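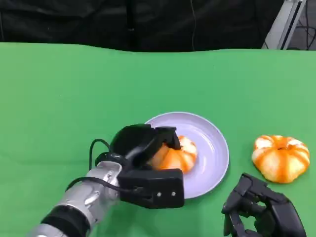

A lavender plate on the green tablecloth.

Evening course in live sound opens again in Granton

Print | E-mail

14 August 2023

The evening course in live sound at the Kabbaj rehearsal rooms will start again next month, and registration is open now. The course has 11 meetings of 90 minutes each. We can take 20 people this time, which is six more than in January, because we have got the use of the larger room on the upper floor.

The teacher is again Taha Saber. Many readers know him from the mixing desk at concerts in Granton, where he has worked for a long time with choirs, brass bands and small jazz groups. Before that he studied piano, and he still says that the best tool of a sound engineer is to know the piece before the musicians arrive.

In the first part of the course the students learn how to place microphones. Taha begins with one singer and one microphone, and he stays with it for a whole evening. Some students found this slow last time. But when we asked them at the end of the course, it was the evening that most of them remembered. After that come acoustic guitar, strings, and then the drum kit, which needs two meetings.

The second part is about the desk. We use a Pronix desk with 16 channels, and each student will have time alone with it. Topics are gain, equalization, monitor mixes and what to do when there is feedback. Last January there was a wish for more about monitor mixes, so we have added one meeting for this subject – the students will stand on the stage themselves and ask for what they want to hear.

For the last meeting the quartet Stindico will come and play a short concert. They play violin, oud, double bass and percussion, and these four are not easy to balance in a small room. The oud is quiet and the percussion is not. The students will work in groups of four or five, and every group mixes one piece. Friends and family are welcome to listen, and entrance is free.

You do not need to play an instrument or read music. It is good if you can lift a loudspeaker together with another person, but it is not required. Please bring closed headphones if you have them. We have six pairs to lend, and they go to those who ask first. Please also bring ear plugs for the evenings with drums.

Some of you have asked if the course gives a certificate. You will get a letter which says how many meetings you attended, but it is not an official diploma. We also can not offer recording or studio work in this course. Taha would like to teach it separately next year, if enough people are interested, so please write a line about it in your registration.

To register, answer this newsletter with your name and telephone number, and tell us if you have done sound work before. Members of the music association pay the lower price. If the course is full, we will put you on a waiting list and write to you when a place is free.

Comments

Marit: I took this course in January and now I do the sound for our choir. The evening with only one microphone was my favorite too.

dbass_paul: Will the room be open before the meeting for people who come directly from work?

Editor: Yes, Paul, the door is open half an hour before.

Recent items
New strings for the loan violins
Brass band looks for a second trombone
Report from the summer oud workshop
Piano tuning: dates for the upper floor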